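Zoster Import Rewrite: Second Progress Report to Stellier

Submitted by Ditte Egilsson, project lead
Period covered: February through May

Where we are

The short version is that the importer works, the documentation mostly doesn't, and I no longer believe the schedule I sent you with the application. The longer version follows. I have tried to keep the optimism to a minimum, after reading my first report again last week and finding rather a lot of it.

For whoever at Stellier is picking this up without the earlier paperwork: Zoster is an open source membership application that small clubs and associations run on their own server or on a cheap hosted one. The grant pays for a rewrite of the part that brings old data in. Most of the groups that come to us are leaving Auer, a desktop program that stopped getting updates years ago and whose export files follow no standard I have ever been able to identify. The old importer was a single script that had grown a new special case every time somebody complained. It had no tests. I wrote most of it, so I can say that freely.

What the plan said and what got done

The plan listed 12 work items for this period. Seven are finished, in the sense that the code is merged, has tests, and has been run against real files by somebody other than me. Two are merged but I would not call them finished. The rest have not been started, and I would like to drop one of them altogether (see under "Changes we are asking for").

Finished: the new file reader, the column matching screen, the preview step, undo for a whole import, the error report, handling of shared household addresses, and the move to the current version of the framework.

Merged but shaky: duplicate detection and the payment history import.

The framework move ate five weeks. I had put down two. The upgrade guide reads well and the first day went by pleasantly enough, and then every place where we had leaned on undocumented behavior came loose. Our file upload code was the worst of it. It had been patching one of the framework's own classes at startup, with a comment beside it saying the patch could be removed "soon." The comment was nine years old. We removed the patch, replaced it with a small class of our own, and spent the following week finding out which other parts had been relying on it without saying so.

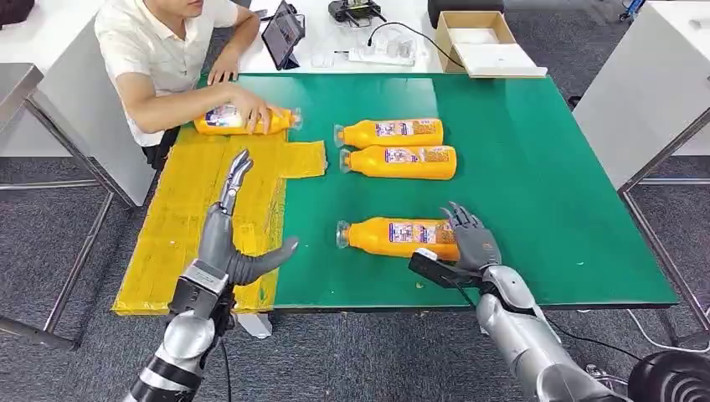

I mention this at length as I know the question will come up of why a grant for an importer paid for framework work. It was in the plan, it was underestimated, and I don't think the importer could have been built on the old version. Whether it would have been cheaper to start the whole importer as a separate program is a fair question. I thought about it in March and decided against it. I am less sure now than I was then.

Test files

We asked groups that use Auer to send us their export files with the names scrambled, using a small tool we wrote for the purpose. We hoped for 50 files. We got 29. Several arrived unscrambled in spite of the instructions, so we deleted those, wrote to the senders, and asked them to run the tool first. All but one did.

The files have been more useful than anything else in this project. They have also been discouraging. Before we had them, we assumed Auer wrote dates in two formats, depending on the regional setting of the computer. It does. It also writes both formats in one file if the file was ever opened on a second computer, and there is no marker to tell you where one ends and the other starts. When the day is above the twelfth you can work it out. Otherwise you are guessing, and the old importer guessed silently. The new one stops and asks. People testing it find this annoying, and they are right, but I would still take the annoyance over birthdays that are wrong in ways no one will notice for a year.

Character encoding went better than I feared. The reader tries the likely candidates, shows a few sample names with accents in them, and lets the person choose. This took an afternoon to build. We had set aside two weeks, which is the only place in the budget where I can report the opposite of an overrun.

Duplicate detection

I have doubts about this whole feature. The application described it as something that would "find and merge duplicate people automatically." I wrote that sentence and would like to take back the last word of it.

What we have now compares names, birth dates and addresses and gives each pair a score. On clean files it does well. On real files it cannot tell a father and son with the same name at the same address from one person entered twice, and in the kind of club that uses Zoster, that case is common. We tried tuning the weights. Each change that fixed one file broke another, and after a while I suspected we were only fitting the scores to the files we happened to have.

The current version suggests pairs and never merges without a click. That is slower for the user. It is also what I would want for my own club's records. If Stellier feels this falls short of what was promised, I would understand, and I'd be glad to talk it through.

Trial at Ponatska

The Ponatska group agreed to be the first to do a full import with their real data. They have been on Auer for as long as anyone there can remember, and they have a fair number of members who left and came back, which is exactly the kind of history the old importer lost. 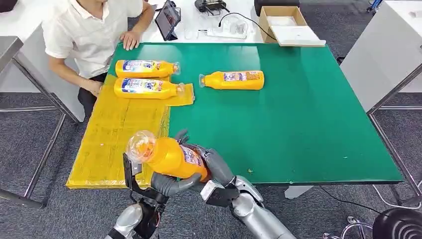
Work table with a green mat and two bottles on the yellow pad at the left.

Their first import failed at the payment history step. Auer stores a refund as a negative payment in some versions and as a separate record type in others, and their file had both. The preview step caught it, so nothing was written to the database, and the undo function was not needed. I would love to present that as a success for the preview step. In fairness, it was caught on account of the totals being absurd. A smaller error would probably have gone straight through, and we have since added a check that compares the yearly totals in the file with the yearly totals after import.

The second import completed. We then found that membership periods were off by one day for everyone whose membership ended at the close of a month. This was a time zone bug, of the sort we had told ourselves we would not have. It is fixed, with a test.

They are now running Zoster and Auer side by side and will go on doing so through the summer. I was asked whether this counts as "adopted" for the purposes of the grant. I would say no, not until they stop opening Auer.

Documentation

The weakest part of the period. There is a new install guide, and it is fine. The import guide exists as an outline and a set of screenshots that went out of date when we moved two buttons. A beginner's tutorial for new contributors was supposed to be ready by now and hasn't been begun.

I had counted on outside contributors for a good part of this. We put out a call on the project blog and the mailing list and got a friendly response – plenty of offers, and two finished pages. I don't blame anyone. Writing instructions for a screen that changes every week is thankless work, and it was poor planning on my part to ask for it before the screens had settled. They have settled now, more or less, so we'll try again with smaller pieces and names attached to them.

The wiki is a separate problem. Half of it describes the old importer and search engines prefer that half. We have put a notice at the top of the old pages. A notice is what you do when you haven't got time to fix the page, and I would like to have them properly replaced before the next release.

Money

Spending is within the total but not within the lines. Development is over, documentation and outreach are well under. The detailed sheet is attached separately. I have not moved anything between lines and won't until I hear from you.

Changes we are asking for

First, drop the live sync between Auer and Zoster. It looked attractive in the application, but of the groups we have spoken with, only one wanted it, and they wanted it in order to put off the decision to switch. It would be the most fragile code in the whole project and would need looking after long past the end of the grant.

Second, put part of the money from that item toward a paid writer for the import guide. We have someone in mind but have made no promises.

Third, move the final release from August to October. I could keep August on paper. We would then release with the payment history import in its present state, and I would be writing to you in September to explain why people's balances are wrong.

Next period

Payment history comes first, with the refund cases from the Ponatska file and the handful of others like it. Then the import guide, then the old wiki pages. A second trial group has been approached and has said yes in principle, which in my experience means maybe. If they back out we'll use the scrambled files again, and the next report will say so.

The tests run on every change and the results are public on the project page, including the failures.

Ditte Egilsson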